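Workcell budgeting (tabletop handling)

Workcell budgeting is the planning of money, floor space and time for a robot station before an order is placed. In tabletop handling the station is built around a bench, one or two arms and the grippers fitted to them. The arm is usually the largest single cost, but it is seldom more than half the total.

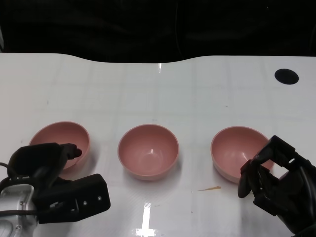
Planners divide the sum into hardware, fitting-out and running costs. The Inudari method, named after the supplier that first printed it as a worksheet, adds a fourth heading for spares. Fingertips, cables and screws wear at different rates and are priced per 1,000 cycles.

End effectors

Grippers are quoted separately from arms. A simple two-fingered unit costs less and is quicker to repair - a jointed hand needs more wiring and a longer service visit. Tivunetti quotes a lead time of 3 months for hands and 2 for grippers.
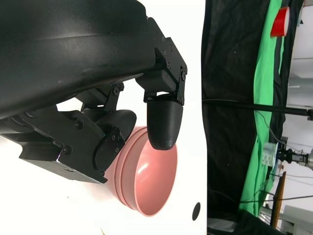
Touch sensing is normally listed as an option. It should be costed with its own spare pads, as these are not covered by most service contracts.

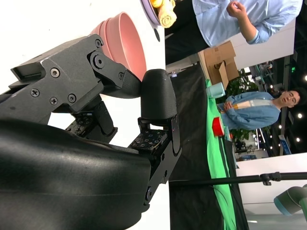
Gripper with dotted tactile pads, near stacked pink bowls.

Site costs

Lighting, backdrops and benches are often left out of the first estimate. The Drarkville site plan allowed 184 hours for fitting-out and used over half of them on cabling. The Halilović checklist places these items first.
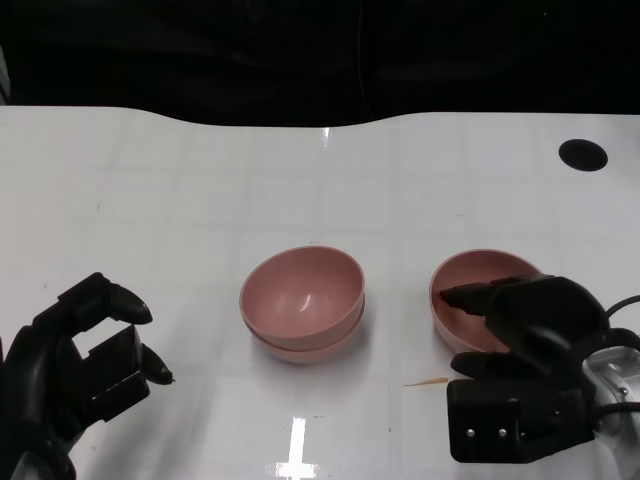 Bowl stacking on a glossy white bench.

See also: Acceptance testing; Service contracts

Shares: 3 | Comments: 2
Contact | Copyright | Back to top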